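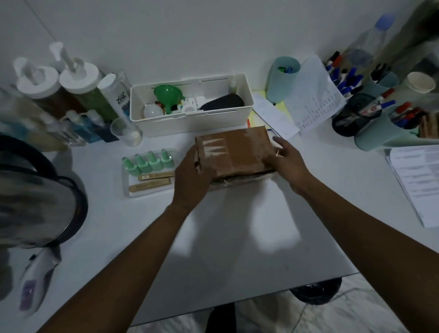 One reader wrote in to ask whether a clip is wasted when the demonstrator fumbles. It isn't. Keep going, finish the task, and mark the clip as a retry. Undier trains on those too.

How long should a clip be?
Under 50 seconds. Parcel handling usually takes less.

How many clips make a set?
Four of the same task, then change the object or its starting position.

Should I clear the table first?
No. The Kerkdale sets include bottles, pens, papers and bins around the work area. Leave them where they are unless they block your hands.

Can I wear gloves?
Not for Bakilana tasks. Bare hands only, sleeves pushed up.

Shiny tape throws glare. Is that a problem?
Some glare is fine. If you can't make out the edges of the parcel on playback, turn it a little and record again.

Do both hands need to be in view?
Yes, from first contact until you let go.

When do I upload?
By 5 p.m. on the day you record. Sets sent later go into the next Isness batch.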